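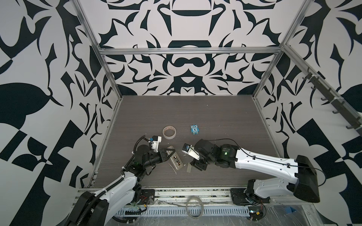

4. First run with both arms

The Huven sales sheet promises two arms working together in 13 minutes. Ours took 42. Plan for that.

1. Clear the table. Keep two small props, such as a roll of tape and a figurine.
2. Power the left arm, then the right. Look for the green light on the joint housing.
3. Load the Bindosix handover routine at the slowest speed.

Caution: Keep hands out of the cell. The stop setting is said to react "instantly" – we would not test that with fingers. 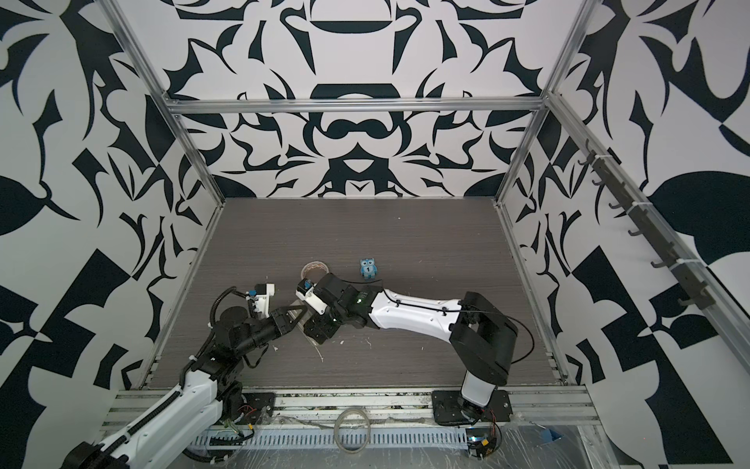

Maluleke Bench Automation Team

4. Bring the grippers close together above the table and pause. Check that no cable is pulled tight.
5. Run the handover.

Note: Huven rates the grippers for over 2000 cycles before adjustment. We have no log that backs this up. Check finger alignment every morning and report drift to Fredy Mamani.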